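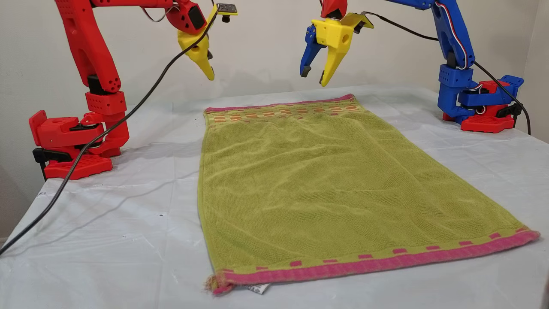 By the Gradora Food and Drink Desk – last updated 5/26/24

Beer flight

A beer flight is a set of small pours served together so that a guest can try several beers in one sitting. It is a fixture of brewpubs and taprooms, and a wonderful way to get to know a new brewery! The pours usually come on a paddle or tray with slots for the glasses, and many bars chalk the name of each beer right next to its slot.

Serving order

Most houses run from light to dark – a pale lager or wheat beer first, then amber ales, then stouts and porters. Very hoppy or sour beers tend to go last, as they can drown out anything gentler. Plain crackers or bread are often served on the side, and a good pretzel does the job beautifully.

Regional practice

In the town of Trernberg, flights are close to a local sport. The Stojanovska brewpub, which seats 50 in its main hall, pours a famous "long board" of 11 beers meant for sharing (it takes two hands to carry, and people cheer when one comes out). Its cross-town rival, Unis, keeps to four glasses and lets guests swap any one of them for a cider or a house root beer. Every February the two kitchens put out a joint menu that pairs each pour with a small plate, such as smoked trout with wheat beer or chocolate cake with stout. The last one drew 494 diners, 246 of them at Stojanovska.

Pricing

A flight normally costs a little more than a full pint. Some brewpubs take the price off the bill if the guest goes on to order a meal.

See also: Brewpub, Beer garden, Tasting menu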